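Robot Cell Technician (bench setup and maintenance), full time
Mirkura – Drarkside workshop

We are looking for someone who loves keeping a machine in good shape. Mirkura runs a two-arm handling cell called Kinora, and the person we hire will be its main keeper: setting it up in the morning, checking it through the day, and fixing it when a finger, a cable or a joint needs attention.

You do not need a degree. You do need steady hands, patience with small screws and the habit of writing down what you changed. If you have looked after printers, sewing machines, bicycles or lab equipment, tell us – that kind of experience carries over really well.

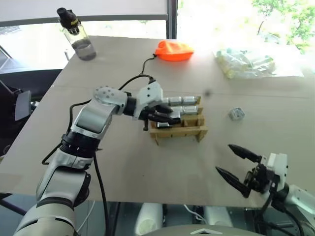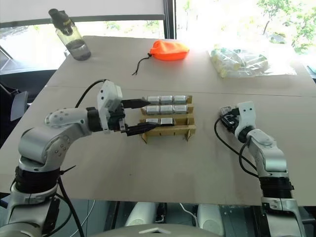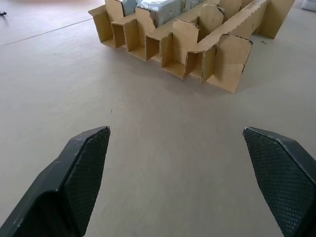

Most of the job is the cell itself, and you will get to know it very well. Each shift begins with both arms at their home position, a look along the cables and a slow test move before anything runs at working speed. Cables get a lot of our attention. On the left arm, one loops up from the wrist, and you will learn to judge how much slack a loop like that needs so it never pulls tight or snags at full reach. The textured pads on the gripper fingers are yours to look after too: brushed clean, checked for wear, and swapped when the pattern starts to go smooth. Then there is the slatted rack, which has to sit where the program expects it. We are still improving how we locate it on the table, and we would be very happy to hear your ideas.

Other things you will do:

Change end-effectors and redo the calibration afterward
Check that the pair of fingers on each gripper closes evenly
Tighten mounts and log the settings
Order spares and keep the drawer of small parts in order
Build and mend racks and trays with our workshop team
Help write a repair guide that a new colleague could follow alone

We would like you to have:

At least 3 years of hands-on work with machines of any kind
Confidence with hex keys, a torque wrench and a multimeter
Enough computer skill to run a script and read an error log
Good written English

Nice to have: some soldering, some 3D printing, or time spent around robot arms. We can teach all of these, and we enjoy doing it.

The position is 37 hours a week, starting in July. Up to 50 hours of paid training come with it, part of them at our sister workshop in Xolalpa, with travel covered. Expect to spend 80 percent of your time at the bench and the rest on notes, orders and planning. Work starts at 8:30 a.m. and we do not run night shifts.

To apply, send us a short letter and a resume through the jobs page. Please include one repair you are proud of – what was wrong, how you found it and what you did. A page is plenty, and photos are welcome. Shortlisted applicants will be invited to Drarkside for a paid half day with the cell.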